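Filed under: Around Town, Food & Giving

Brillham Pantry Shelves Filling Up Again for the Fall

The food pantry on Domholm Street is taking in canned goods again this October, and Akosua Wumbei would love for you to bring whatever you can spare. She and Dela Kpodo have been sorting donations after supper most evenings, wiping down the lids, checking the dates and putting like with like - it goes faster with company, they say, and there's always a pot of tea on.

Canned fruit and vegetables are especially welcome this time of year, when the garden tomatoes are done and the school lunches have to come from somewhere. Peaches go quickest of all, with corn right behind them.
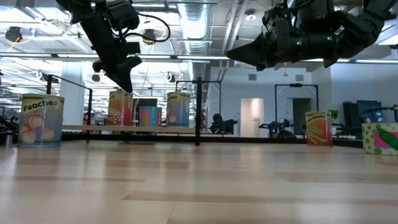

Families may choose up to 12 cans per visit, and they're free to mix and match as they like, so a good variety really does help. Please leave the labels on, and skip anything badly dented. Drop-off is at the side door on Friday from 2 until 4, and if you can't manage the steps, just give a honk and Yeison Pacheco will come right out to your car and carry your bags in for you.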